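4. Open-day setup, Triltville hall

For whoever runs the Clakix demo. Read it the night before, not at the door.

4.1 Before visitors come in

1. Both e-stops out (twist to release). Press each one once, check the arms drop out, release again.
2. Controller on. Wait for the light to go green before you touch anything in the menu.
3. Load program 417. Not 400, thats the old Oshima routine and it reaches too far.
4. Speed at 94 max. Lower if there are kids up front.
5. Jog each gripper open and closed by hand mode. Look at the finger pads, swap if torn.

Note: spare pads in the Kandov case, bottom tray.

CAUTION: One person stays in reach of an e-stop whenever the arms have power. No exceptions for coffee.

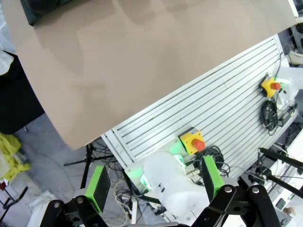 4.2 During the demo

6. Say "moving" out loud, then press start. Every run.
7. Let it finish the cycle. Don't pause halfway to talk, it loses its place and you have to re-home.
8. Visitors want to hold a part? Fine, after the arms are parked.
9. Questions on price or lead times go to Hernán Salazar.

Note: cycle counter should read 1,730 or higher at the start of the day. Lower means somebody reset it, write that down in the log.

4.3 If it stops

10. Hit e-stop. Step back. Tell people its a short break.
11. Read the fault code, copy it to the log before clearing.
12. Release, re-home, run one cycle with no visitors at the table.
13. Same fault twice = demo over for that arm. Power off, use the other one.

Rev. 18 August 2020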